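Sustska Boards > Robot Learning > Data Collection
Thread: Flower arranging set – keep the messy takes or bin them?

stemgrader
Posted 09:40

I've been putting together a set of teleoperated examples for a two-arm setup working with artificial flowers. Project name is Plelow, which you may have seen me mention in the gripper thread. The task is to pick up stems lying on a table and make a small arrangement from them.

So far I have 1,645 episodes. 90 of those were recorded in January with a different table height and I'm fairly sure they're going. My question is about the rest. A fair number have a fumble in them: the stem gets gripped too low, or a leaf sprig comes along for the ride, and the operator puts it down and tries again. Do people keep these or cut them?

This is the sort of layout we start from. Hydrangeas and a rose in a loose row between the arms, leaf sprigs wherever they land. 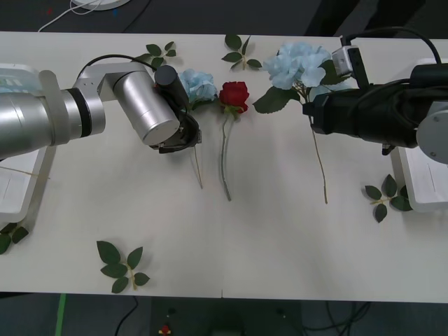

How long should a single episode be for a task like this?
Long enough to cover one complete pick and place with a short pause at each end; ours come out at 15 seconds for a single stem, and I'd split anything that runs to several stems.

That is how we cut ours at the moment, so the fumbles usually sit inside one episode and can't be trimmed out without leaving a jump.

dumau_bench
Posted 10:05

Keep them. If every example is a clean pick, the policy has never been anywhere near a bad grip and won't know what to do when it gets one. We threw out all our retries on a cable job and had to record them again on purpose, which took longer and looked stiff.

The only ones I delete are where the operator gives up or the arm faults.

ladderback
Posted 10:22

Disagree with that, at least at this size. 1,645 isn't a lot when the objects are floppy and the start positions are all over the place. If a good share of them show a bad grip first, you are teaching it to make the bad grip as well as the recovery. I had one that learned to drop the part and pick it up again every single time, because that's what the operator did.

Train on the clean ones first, see where it goes wrong, then add the retries back in.

dumau_bench
Posted 10:31

That sounds like a labelling problem to me. If you mark where the mistake starts and where the recovery starts, you can leave the mistake out of the loss and keep the recovery. The frames are still there for context.

ladderback
Posted 10:38

Fine if someone has the time to mark them. Most people say they will and don't.

stemgrader
Posted 11:15

I've got 4 operators and could ask them to press a pedal when they know they've missed. It would be late by a second or so but better than nothing. Does anyone do it that way?

quillpen
Posted 11:27

We do. Shift the pedal mark back by a fixed amount and check a sample by eye. Some operators press it for everything and some never press it, so give them the same ten clips to mark before you trust the results.

Separate point, but what are your wrist cameras like? With flowers I'd expect the fixed view to be next to useless once the gripper is over the stem.

stemgrader
Posted 12:02

The wrist view is a mixed bag. Up close, petals take up most of the picture and the light comes through them, so the bright parts blow out. Stems are thin and cross over each other, and something dark and out of focus can fill the whole lower part of the view.

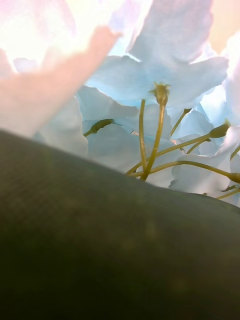
I locked the exposure after the first batch, which helped with the flicker between steps but means I have to pick one setting and live with it. If I set it for the petals, the grippers go black and I lose the fingertips. At the moment it's set for the stems, as those are what we grip. I also record both wrist streams at full size and shrink them later, so I can change my mind about the crop.

ladderback
Posted 12:19

Would a diffuser over the lamp not sort most of that out?

stemgrader
Posted 12:26

Tried baking paper over it. Softer, but darker, and then I got motion blur on the faster moves. A second lamp is on order.

quillpen
Posted 12:44

Don't make the lighting too tidy though. If the thing is ever going to run next to a window you want some bad light in there. I'd vary it by session and write down which was which.

dumau_bench
Posted 12:50

Agree with that. Same for the sprigs, by the way. I'd scatter them a bit more than in your layout and get some lying across the stems.

ladderback
Posted 13:08

And hold some layouts back for testing before you change anything. The Popescu bench notes have a decent section on this. Split by layout and not by episode, or you'll have nearly the same table in both halves and the numbers will look far better than they should.

stemgrader
Posted 13:30

I've been splitting by episode, so that will need redoing. Plan for now: drop the January ones, pedal marks from here on, train once with the retries masked and once without them at all. I'll post both results in this thread when they're done, probably next month as we share the training machine with another group.

dumau_bench
Posted 13:34

Post the failures too please, those are more use to me than the success rate.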